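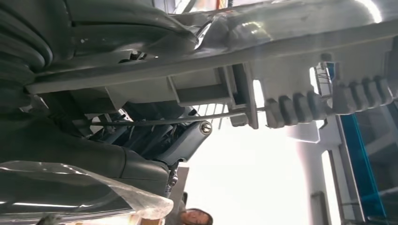

Figure 2. Arm assembly with ribbed cable and light gray gripper housing.

4.2 Scope of the notice duty for connected equipment

The draft Network Retirement Notice Act requires a carrier to notify "each affected end user" before it withdraws a mobile network generation from service. For voice subscribers the term causes little trouble. The carrier holds a name, a billing address and in most cases a record of the handset model. For connected equipment the position is weaker. The account holder is often a reseller, the modem is often fitted by a third company, and the party that depends on the connection may appear in no carrier record. Inspection by the owner does not fill the gap. A run of corrugated cable or a molded housing with rectangular openings, as in Figure 2, gives an owner no basis for deciding whether a product contains a cellular modem or, if it does, which bands that modem supports. That information sits in the parts list, and the draft places no duty on the manufacturer to release it.

We tested how the duty would operate by coding 408 written notices issued under the earlier voluntary code. The notices came from 11 carriers and covered both full network withdrawal and partial withdrawal of the 800 MHz band. Each notice was coded for addressee, stated closure date, stated consequence of closure and any instruction given to the recipient. Two coders worked independently, and disagreements were settled by a third. Notices sent only as text messages were included where the full text had been kept. Notices known to us only from press reports were left out.

Addressee was the variable on which the carriers differed most. Todeo wrote to the account holder in every case and made no attempt to reach anyone else. Zevero wrote to the account holder and asked resellers to pass on a separate sheet, with no follow-up to establish whether they had done so. Matar used a tiered procedure: the account holder was contacted first, a reminder was sent if traffic continued on the older network, and a final notice was sent to any technical contact named in the contract. The Matar procedure comes closest to the result the draft appears to want, although the draft would not require it. Under clause 7 a carrier meets its duty once notice has been sent to "the last known contact," and a reseller satisfies that description.

Demirtaş and Bilgin read clause 7 more broadly. In their view "last known contact" must be read together with "affected end user," so that a carrier that knows its customer is a reseller cannot rely on notice to that customer alone. The reading is attractive as policy. It is hard to square with the definitions schedule, in which "end user" includes any person who holds an account, whether or not that person uses the service. Öztürkmen reaches the same conclusion on the schedule and proposes a short amendment that would remove account holders who supply the service onward. We adopt that amendment in Section 6, with a change to the timing rule.

Stated consequence of closure was the second point of difference. Many notices said that devices "may stop working" or "may experience reduced service." For a handset, a reader can check the claim by making a call. For alarm panels, meters and industrial controllers, loss of the network may produce no local sign at all until the device is next called upon. The draft requires a notice to describe "the effect on service." It does not require the notice to say that a device may fail silently. Duman argues that a duty in those terms would ask carriers to describe products they have never seen. We accept the objection as it applies to individual products. A general warning, worded in the schedule and the same for every carrier, would not raise it.

The Lostby closure shows how these two points interact. The older network there was withdrawn ahead of the surrounding region to allow tower work. Account holders received notice, and the notices met the voluntary code in every respect we coded. Several building operators who relied on lift alarm lines were customers of a maintenance firm, and the firm held the accounts. The operators learned of the closure when the alarm lines were next tested. No breach was found, and on the text of the draft none would be found today. Mollah describes the case as one of reseller failure. The contracts we were able to read placed no duty on the maintenance firm to forward carrier notices, which makes it difficult to say what the firm failed to do.

An alternative approach would attach the duty to traffic in place of accounts. A carrier can identify which SIM profiles remain active on a network scheduled for withdrawal, and it can do so without examining the content of any communication. The draft could require that continued traffic after the first notice trigger a second notice, sent through a different channel. The cost would fall mainly on carriers with large wholesale operations. Submissions lodged by Wed 20 March raised a privacy concern, on the ground that activity records would be used for a purpose other than billing or network management. We consider the concern manageable if the records are used only to select recipients and are deleted once the network has closed. The draft has no deletion rule of this kind, and one would need to be added.

Two limits apply to the results in this section. The coded notices were issued under a code that carriers were free to leave, and practice may shift once penalties are available. The sample also contains few notices from small wholesale providers, several of which told us that they had kept no copies. The penalty provisions themselves, including the due diligence defense in clause 12, are taken up in Section 5.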